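Questions I Get About Swapping Houses With Kids

How did you get into this?
My cousin Reet Eglītis did a swap with a family in Follen and would not stop talking about it. We were paying way too much for a rental every summer, so I gave in and listed our place in Endanley. We've done 37 nights in other people's homes so far and I'm completely hooked!

Do you pay anything?
Just the listing fee and a cleaner at the end (we split that with the other family). Our last rental cost 893 for one week, and the kitchen had a single pan – so no, I don't miss it.

Aren't you nervous about strangers in your house?
The first time, yes, terribly. I locked the office and hid my grandmother's bowls. Now I just do a video call first, with everybody's kids running in and out, and I have a pretty good idea by the end of it. I've said no twice.

What do you put away?
Passports, medicine, anything with a password on it. Clear two drawers and half a closet per person. Guests really do need hangers.

Do you let the other kids use your kids' toys?
Yes! This is the best part of swapping with a family. Mine pick a few favorites to put up high, and the rest stays out, blocks and all. We leave the floor mat down too, the white one with the leafy branches and little orange flowers.

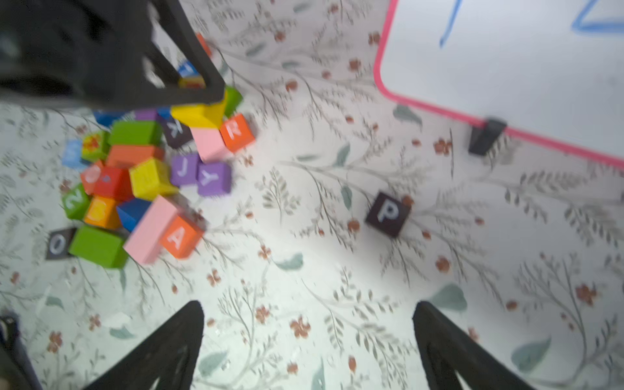

I ask for the same at the other end, so we travel with one small bag of books and that's it.

What if something gets broken?
Tell them the same day. Kadri's boys snapped our curtain rod and she texted me before I'd even had my coffee. We broke a lamp at her place the next year, so I think we're even.

Can I swap with a baby?
Sure, just ask about a crib and stairs before you agree on dates. Message me if you want my checklist, I usually answer in the evening.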